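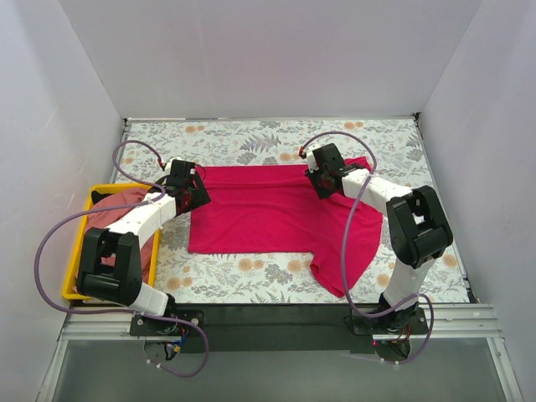 Mariama says the gearbox is fine and I'm hearing what I want to hear. She drove the Kenmont to the roundabout and back this morning and reports no whine at all, in any gear, with the radio off. I'd take that more seriously if she hadn't had both windows down.

Filed under: Workshop notebook / Used vans / Gearbox and clutch

August, 8.40 am. Second go at the Kenmont van. Seller's sheet claims a reconditioned gearbox, fitted by Asamoah, 14 months ago. No invoice with it. There's a stamp in the service book but the mileage next to it has been written over in a different pen, and I can read it as 93 thousand or 98 thousand depending on how I tilt it. Going with 93 for now because it sits better with the MOT sheets. Not happy about it.

Drained the gearbox oil into a clean tray. Colour is decent, a bit grey. Fine fuzz on the magnet, no slivers. Kofi reckons that proves it's been rebuilt. It proves somebody changed the oil. Fresh oil in a tired box looks lovely for a few hundred miles, and the seller has had all summer to think of that.

Refilled, checked level twice. Road test, 10.15, me driving, windows up:

1st and 2nd: nothing.
3rd: nothing until it's warm, then a faint whine on a light throttle. Goes away when I lift off.
4th: same but quieter, could be tyre noise.
5th: can't get a fair reading, too much wind from the passenger door seal.

The whine starts at around 28 mph and is gone again well before 60. Did the loop three times and got it on two of them. Third time there was a lorry alongside the whole way so that one doesn't count for either side.

Swapped the front tyres with the pair off the Uvar to rule out tread noise. Whine still there in 3rd. 4th I'm now less sure about, so Mariama may have half a point. Wheel bearings spin quiet by hand, no play. That doesn't clear them, I've had bearings feel perfect on the lift and howl on the road.

Yaw came out for the last run and put his hand on the gear lever. Says he feels a buzz in 3rd. I'd told him beforehand it was 3rd, which was stupid of me. Next time he gets told nothing and writes the gear down himself.

Clutch: bites high, no slip on the hill. The seller says it was done at the same time as the box. Bite point says otherwise to me, though the cable adjuster on these is useless and could account for it. Adjusted it two turns — no real change. Leave it.

Akua wants the advert up this afternoon with "recon gearbox" in the heading. I've said no until Josée Sawatzky gets an answer out of Asamoah. They must keep job cards, and if there's no card then we say "gearbox oil changed" and nothing more. She thinks buyers don't read past the price anyway. Perhaps, but they read it all again when it goes wrong.

To do before anyone else drives it:
- door seal, passenger side, so 5th can be tested properly
- put the Uvar's tyres back on the Uvar
- Yaw's blind run, from cold and again warm
- check the oil level once more, and look at the magnet after a week of use
- chase the overwritten mileage with the last keeper

4.30 pm. Josée rang. Asamoah have a card for this registration but it says "gearbox out, gearbox in" and a clutch release bearing. No parts listed for the box. So it came out. What happened to it on the bench is anyone's guess, and the release bearing may be all that was ever wrong. No clutch plate on the card either. Heading stays as it is in the draft, without the word recon, and the van stays at the back of the yard till the blind run's done.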